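Hulldale Community Orchard – progress update, 19 September 2021

Hi Julián,

Well, it's been a busy summer! We planned on 138 young apple and pear trees and we've got 83 in the ground so far, mostly along the Carretero side where the soil drains better. The rest are heeled in behind the old pump house and will go out in October, once the ground softens up a bit.

Watering ate up more of our time than I'd guessed (July was brutal). We lost 11 trees in the top row, all on the same rootstock, and the nursery in Grernimbridge has agreed to replace them for the cost of delivery. I'm pretty happy with that.

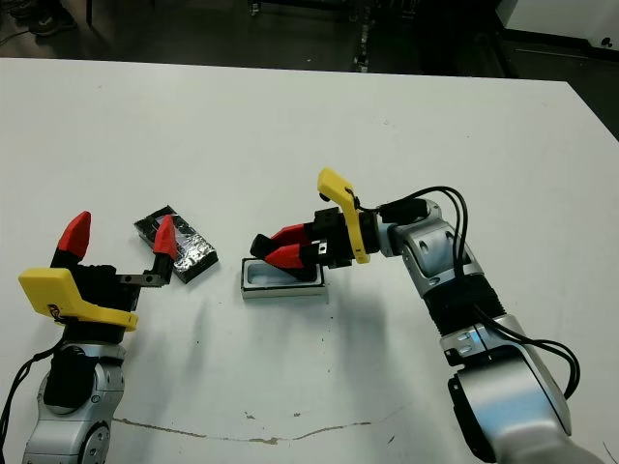

Money-wise we're close to plan. The fence came in $400 over because the deer had other ideas about the first design – we went up two feet and added a second gate for the mower. I moved that out of the signage line, so the signs will be plainer than the ones in the proposal. Let me know if that's a problem on your end.

Anderson Guimarães ran two pruning mornings for us and people loved them! He'd like to do grafting next, probably in late winter, and I'd love to say yes if the Itivum grant can stretch to a few decent knives.

Receipts are coming in a separate email. I still owe you the soil test from the lower field.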